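June 2, 2010
Reading time: 2 min

Save system, Irkness build 13. Picked up where I left off in March. The diary pages still vanish if the player dies between the Cidow gate and the next checkpoint. Sibusiso Baloyi got it to happen on his machine with a fresh profile, so it's not my old saves.

Went through the load order again. Inventory is restored first, then the zone flags, and the zone flags clear anything picked up since the last autosave. Swapped the two and ran the Friesen level 3 times with no lost pages. The boss door stayed open on one run, so there's another flag mixed up in there.

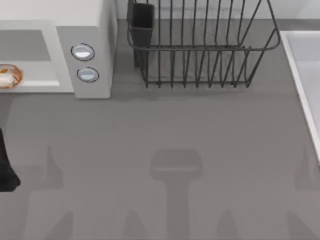
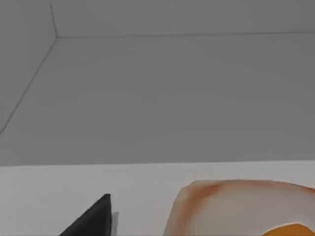 Do the old saves need converting?
Only the ones made before the colour meter was added. Those are missing a field at the end and the loader reads garbage for the paint level. Everything newer loads as is.

Save file is now 1361 bytes with all the pages collected. Load time on the test console is roughly 600 ms, same as before the swap. Left the old order in behind a switch in case Sibusiso wants to compare.

Still to do: boss door flag, the double chime on pickup, a proper name for slot two.

Recent entries
Plotatwood: camera stuck behind trees
Friesen lift timing
Controller rumble on pause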